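Why I'm done with the celebrity "fact file"

Quick rant before I lose the nerve. Spent an hour last night trying to find out one simple thing about an actor. Hiwot Gidey, the one who plays the younger sister in Clandthorpe. All I wanted to know - did she do theater first? That's it.

Got her star sign. Her height, three different heights. A guess at what she's worth. A paragraph telling me she "keeps her private life private," followed by four more paragraphs about her private life. Every site had the same sentences in a slightly different order, same mistake about her home town too.

Nothing on theater.
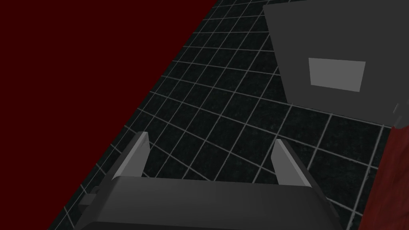 So who reads these pages? People like me, at 11 at night, one episode in, phone in hand, typing a name because a face looked familiar.

And we deserve better than this. So does she. Gidey has 2 seasons of really good work behind her and the profiles treat it like a footnote. The kitchen argument in the second season, where she barely raises her voice? Not mentioned anywhere. Her old boyfriend gets a heading of his own.

I used to write these things, so I know how it goes. Worked for a little outfit called Gutby, paid by the piece, 13 profiles a week when it was busy. You didn't watch the show. No time. You opened the other profiles and moved the words around. If the first one had the birthday wrong then we all had the birthday wrong, and after a month it was on so many pages that it counted as true. I'm not proud of it. Rent was due.

My editor there, Saqib Usmani, tried to fix it once. He wanted one line in each profile about the acting. One line! Something the writer had seen with their own eyes. It lasted 2 weeks. The pieces took longer, the clicks stayed the same, and the rule just sort of dissapeared. He left in October.

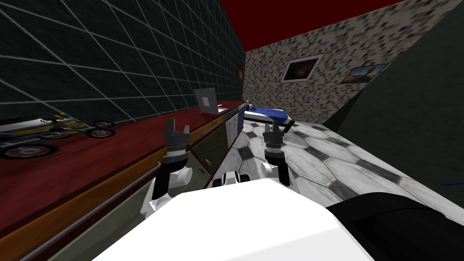

Clandthorpe is streaming now, both seasons.

I don't want every profile to be a long magazine feature. Short is fine. Around 2,000 words on somebody with three credits is padding anyway, and you can feel it by the second paragraph. Give me where they trained, what they've been in, which performance to start with. A quote if you've got one, from a real interview, with a link so I can go read the rest of it. Leave out the net worth, you made it up. I know because I made it up, on a Gutby deadline, by looking at what somebody else made up.

Fans do this better. The Drarau message board has a thread on the Clandthorpe cast that beats anything I found on the first page of results. Somebody on there sat through Seneviratne, her first film, which is slow and hard to find, and wrote up every scene she's in. Spelling all over the place. Loved it. That person watched the thing and had opinons about it.

Found my answer there too, by the way. She did theater for years. Small parts, touring, mostly comedies. Would of taken a profile writer one email to ask.

Anyway. Going back to episode four.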